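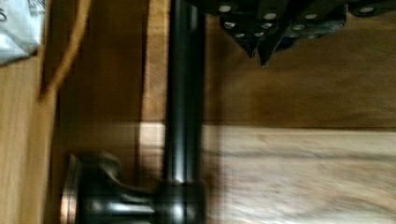
Travari two-finger gripper: equipment on loan

Print this page
E-mail this page

The Travari is an electrically driven gripper with two pointed fingers and a black jointed linkage. It is held in the Jiseck equipment collection and may be borrowed by member laboratories for trials of up to 30 days. A small camera is fitted at the wrist so that the fingertips and the work surface can be viewed together.

Suitability

The gripper is intended for work close to fittings, rods and cords, where a broad finger would touch neighbouring parts. During comparison trials it was operated over wooden panels of differing shade, with a glossy black rod standing between the camera and part of the work surface. Borrowers who need to lift heavy or smooth-sided goods should request the Lamptey parallel gripper, which has flat pads and a higher closing force.

Comparison of units held

Travari: pointed fingers, opening 14 mm at the tips, wrist camera included.
Lamptey: flat pads, opening 30 mm, no camera mount.

Both units were tested on the same arm with the Josside controller. The Travari completed 341 of 400 set grasps and the Lamptey completed fewer, chiefly on account of contact with nearby fittings. Polished surfaces caused difficulty for the wrist camera, and exposure should be set by hand where bright metal or gloss black parts are present. Arm speed should also be reduced if images are required for measurement, as wood grain and thin cords blur readily.

Supplied with the unit

Gripper and wrist camera
Mounting plate and four screws
Controller cable
Printed handling notes

The Josside controller is booked separately. Older controllers will drive the fingers but do not report finger position.

Conditions of loan

The linkage must not be taken apart. Damage to a fingertip is to be reported before the unit is returned. Loans for May are open to existing members only.

Requests should be addressed to Emília Bednárik, Equipment Loans, Jiseck.

Page revised April 15, 2022

Print this page
E-mail this page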